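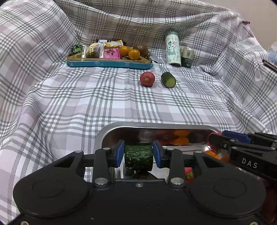 Wostescombe, 4 Apr 2019

My sister asked me on the phone last night when she can finally buy a robot that puts the groceries away. She's been asking since I started this blog, and my answer keeps changing, so let me have another go at it.

Produce is a great test, I think. A piece of cucumber has bumpy skin and it's heavier than it looks, and you have to squeeze it enough to hold it without leaving two dents in it. Two flat blue pads, one at each end, is a pretty sensible way to go about it! Then there's everything else people keep on a kitchen table. Oranges roll. A snack packet in crinkly wrapping changes shape the second you touch it. My hand sorts all that out while I'm thinking about dinner, and a gripper with two jaws has to get by with one kind of pinch.

I've been reading up on what's for sale, too. Sinico has a little arm that starts at 800 dollars, before you add any sort of hand, and the Cheung kit I tried in July needed 4 evenings of setup before it would pick up a sponge (it then put the sponge in my coffee). The folks at Kollilum say theirs can clear a table, which I'd love to see on my table, with the mail and the cereal on it.

So can machines do chores yet? One chore, in one spot, with stuff they've met before – I'd say yes, sort of. Shops that pack the same box 100 times a day are already in good shape. A kitchen where somebody bought a new brand of crackers is a lot harder, and I told my sister 5 years. She said I told her that last time.

Next post I want to get into dishwashers, and why loading one is so much worse than unloading it. If you've got a machine at home that does either, please write in, I have a long list of questions!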